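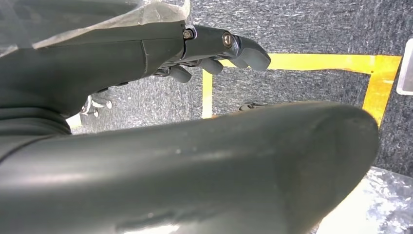 Plastic film, translucent and crinkled.

The Thin Stuff: What Wrapping Film Does and Where It Fails
Materials, April 17, 2022

Plastic film is the cheapest item on most packing benches and the one bought with the least thought. The label on the roll gives a width and a length, sometimes a thickness, and the buyer usually compares the price per roll. Two rolls that look the same on the shelf can behave very differently over the corner of a dresser.

Thickness is the first number to check. Film for light bundling starts at 9 microns. A sheet meant to cover furniture in storage is heavier, and the Praveo sheet sold by Pradel is listed at 63. The thin film conforms to a shape and tears at a point load. The heavy sheet resists the point load but will not follow a curve without folding, and every fold leaves a channel where dust gets in.

Clarity is a separate matter. Film that leaves the roll nearly clear turns whitish after handling. Creases scatter light, and a sheet that has been gathered up and opened out again stays cloudy however carefully it is smoothed. The change is mostly cosmetic, but it makes labels hard to read through the cover. Geerts, a storage firm with a single warehouse, tapes its labels to the outside for that reason and puts a duplicate on the item itself.

Then there is noise and cling. Stiffer films crackle and slide. Softer ones hold to themselves, sometimes to the point that the end of the roll cannot be found. A strip of paper tape across the loose end at the close of each job fixes this and costs almost nothing.

The usual mistake is sealing too well. A wooden piece wrapped tight on all sides holds whatever moisture it went in with. If the room cools overnight, water can condense on the inner face of the film and sit against the finish. The better practice is a breathable layer first, such as a cotton sheet or a moving blanket, with film over the top and sides and the bottom left open. Film should not touch lacquer, oil finishes or leather for long periods. Marks left that way are dull patches in the shape of the creases, and polishing does not always remove them.

Glass and glazed ceramics tolerate direct contact. The film keeps grit off but adds no cushioning, and paper or foam still has to do that job.

Quantity is easy to misjudge. A 300-meter roll of narrow film sounds generous, but each pass overlaps the one before by half, and corners take 2 extra turns. Celard prints the overlapped coverage beside the roll length on its cartons, and other makers could usefully do the same.

Used heavy sheet can be kept. Shake it outside, wipe it with a damp cloth, let it dry fully and roll it on a cardboard tube. Folded sheet splits along the folds, usually by the second season. Thin stretch film is not worth saving, and paper labels should come off before it goes to a film collection point.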